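Pliverier Kitchen Terms, release 4

A word list of kitchen and household vocabulary in British English, with plain definitions and regional variants. Maintained by Ashton Pirihi. The list began as a glossary for Hennessy, a recipe archive, and was split off when other projects started copying it by hand.

Contents

The list holds 2,001 headwords in one tab-separated file, terms.tsv. Nearly 700 of them have at least one regional variant. Encoding is UTF-8 with Unix line endings. Fields are not quoted, so tabs inside definitions have been replaced with single spaces.

Room fittings and work surfaces are filed under "fixed". Anything that can be lifted off a worktop and put in a cupboard is filed under "loose". Built-in ovens are fixed; free-standing cookers are also fixed, after some argument. "Countertop" is kept as a variant of "worktop" and has no entry of its own.
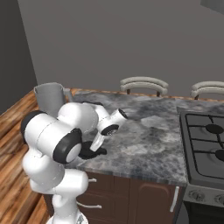 Fields

term: the headword, lower case unless it is a proper name.
group: fixed, loose, food or action.
definition: one sentence, no full stop.
variants: separated by semicolons. May be empty.
source: a short code, listed in sources.txt.

Sources

Most food terms come from the Hennessy recipe cards. Terms for children's meals and tableware were supplied by Kidville and carry the code KV. The Cukoron catalogue was used for fittings only, and its trade names were removed before the merge. Definitions were rewritten for this list and should not be quoted as the wording of any source.

Known problems

Scottish and Northern Irish variants are thin. "Bake" and "roast" overlap for vegetables, and the definitions do not settle the matter. The spelling "yoghurt" is used throughout, with "yogurt" as a variant. 2 headwords, "hob" and "range", still point at each other and will be fixed in the November release.

Changes

Release 4 drops the plural column. Scripts that read fields by position will need updating.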